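Section 4. Teaching a task by hand

4.1 Before you start

The sales sheet for the Vesard teaching kit says that a task can be taught "in minutes". Allow an afternoon. The recording itself is quick enough, but most of the time goes on attempts you will throw away.

Caution: Disconnect the computer from the mains and leave it disconnected for the whole session. The arm does not know the difference between a drive rail and a live part.

1. Lay the tower on its side with the panel off and the inside facing up.
2. Start the Luromano software and choose New Task. Give the task a name you will recognise in February.
3. Check that the wrist camera shows the fingertips. If it does not, nothing you record will be of much use.
4. Move the gripper by remote control until the fingers point at the part you want, then stop. Do not close them yet.
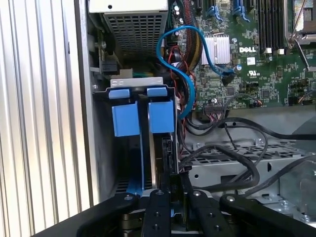 Wrist view, fingers pointing in below the drive carrier. Note the blue SATA cable.

Note: Cables are the weak point of the whole method. A person nudges them aside without thinking. The arm will repeat whatever path you showed it, and a cable that has shifted since then may well be caught.

4.2 Recording

1. Press Record and wait for the tone.
2. Guide the gripper at half the speed that feels natural. Each recording stops by itself after 60 seconds.
3. Finish with the gripper clear of the case.
4. Replay at the slowest setting with one hand on the stop button. Keep it there, whatever the progress bar says about confidence.
5. Delete any recording with a hesitation in it. The software claims to smooth these out. In our trials it learned to hesitate.

We kept 1,318 recordings out of 1,861 for the drive and card tasks. Treat any promise that a handful will do with care.

4.3 Loose parts

Keep small parts in the fixture and put the fixture back in the same spot on the slotted table every time. Stand expansion cards upright in their slots, and keep the processor in its own pocket.

Caution: Do not teach processor fitting until card fitting replays cleanly. A bent socket pin cannot be put right by another recording.

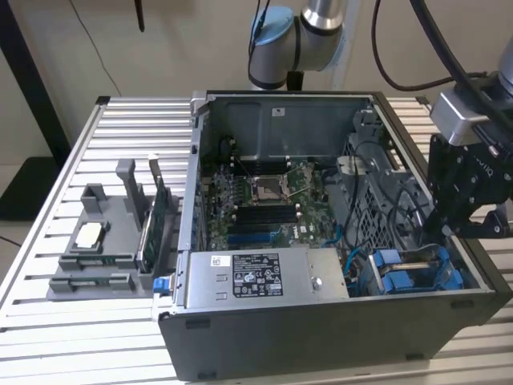
Landry wrote back on the draft of this section that half speed is too cautious, and that full-speed recordings gave the same results once the operator had had a week's practice. We have not been able to repeat this, so the instruction stands.

4.4 If replay goes wrong

Error 4 means that the arm has met more resistance than it expected. Press Stop, back the gripper out by remote control and look for a trapped cable before trying again. The Wamila add-on offers to retry automatically. Leave that switched off.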